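Datasets > Film and TV > Stosamau Family Film Notes

Search this site Go

# Stosamau Family Film Notes

Welcome, and thank you for stopping by! This is the data card for a small collection of written reactions to family movies, put together over many evenings at the Ellham film club. We had been keeping our notes in a shoebox for years, and it seemed a shame to let them sit there when somebody might enjoy reading them (or counting the words in them, if that is more your thing).

The collection holds 478 short reviews, each written by one person after one showing. Most run to a paragraph or so, though a few of our members do like to go on, and we let them.

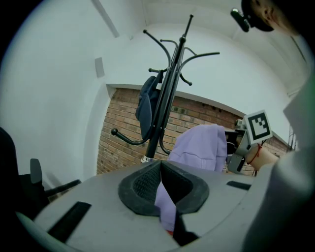
*Photo: Zulon*

## What's in the files

Everything lives in `notes.csv`, one review to a row. The columns are:

- `film_id`: a short code for the movie
- `age_band`: child, teen or adult
- `stars`: from one to five, halves allowed
- `laughed`: yes, no or a little
- `text`: the review itself, spelling left as we found it

There are 50 movies in all, mostly animated, with a fair number of talking-animal pictures and two musicals that split the room badly. A second file, `films.csv`, matches the codes to titles and running times.

The `laughed` column is my favorite. Parents and children very often disagree, and some of the movies the grown-ups called charming got a flat "no" from everyone under 12. If you only have time to look at one thing, sort by that.

## How the notes were gathered

Showings were on Friday, with the lights going down as soon as people had found a seat and a drink. Paper forms went out at the end. Younger children could tell a grown-up what to write, and we asked the grown-ups not to tidy it up, which they mostly managed. Typing it all in took around 8 weekends.

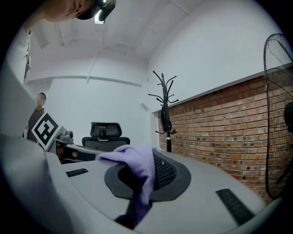
*Fig. 2. Two people indoors, with a printed marker card.*

## Things to keep in mind

The people who come to a film club like films, so the stars lean high. Sad endings are marked down more than they probably deserve. Rows where the handwriting beat us have `[unclear]` in the text, and names of children were taken out before anything was shared.

## Using it

Please do! Class projects, word clouds, arguments at dinner, all fine by us. If you publish something, a mention of the Stosamau notes would be lovely. The Yuen edition, with the older forms added, is still being typed up and will go in its own folder.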